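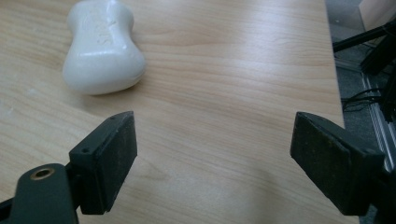
Workshop tips: house rules for hand-held grippers

These are the rules we use at the Clurville bench for recording pick-and-place work with hand-held grippers. They are written for anyone booking bench time, including people who have done it elsewhere. Last revised 18th October.

Before you start

Wipe the finger pads with a barely damp cloth and let them dry. Dust on the pads changes the grip more than most people expect, and a pad that slips on a bar of soap will usually be fine on a cardboard box, so don't judge them by the box.

Check the screws on both fingers. Finger-tight is not enough, but don't lean on the driver either. The threaded inserts are set in plastic and will spin if you force them. If one does spin, put the gripper on the repair shelf with a tag on it and take another.

Open and close the fingers fully three times. They should meet square. If one leads the other, see Jamshid Mahmoudi before recording anything.

Look at the edge of the table. Keep objects a hand's width in from any side where there is a drop to the floor. Cables and stand legs stay off the worktop, and off any bit of floor where you will be putting your feet.

Slippery and soft things

Soap is the standard test piece for smooth objects here. Use a new bar, dry, straight from the wrapper. Pick it up across the narrowest part and close slowly until it stops sliding. A bar with a waist wants to be held at the waist. Gripping it by a rounded end squeezes it out forwards and it will travel a surprising distance.

Change the bar when the lettering has worn down or the sides are dented. Old bars go in the tub by the sink for hand washing. Don't put them back in the object box.

Soap leaves a film on the pads. Wipe them after every run of soap and again before you move on to glass or glazed cups. Washing-up liquid is fine, well diluted. No solvents – they harden the rubber.

Sponges, bread rolls and folded cloths are done on a separate sheet. See the Flirneck notes.

Light

Shiny tops throw the ceiling lights straight back at the lens. If you can't read the object against the glare, turn the table or switch off the nearest row of lights. Write down which row. In July we had to throw out 361 recordings out of 3,058 from one series, nearly all for glare.

Don't cover the table with a cloth unless the job sheet asks for one.

Moving your hands

Start with the fingers open and clear of the object. Come in at the speed you would use to pick up a full mug. Pause for a breath before closing and again before lifting.

If you drop something, leave it where it lands, finish the recording and mark it as a drop. Drops are kept. What we don't want is a drop followed by a quick grab with the other hand.

Keep sleeves, watches and lanyards out of the way.

Wear and replacement

Pads are changed at 2,000 closes or when the surface looks polished, whichever comes first. The Flimton pads go sooner. One pair was finished at 663. Always change both pads together and write it in the Dijkstra log, the green one, with your initials.

Small scuffs and pale marks don't matter. Cuts do.

Finishing up

Fingers open, gripper in its cradle, charger on. Wipe the table with plain water, then a dry cloth. Soap goes back on its dish, never in the drawer with the batteries.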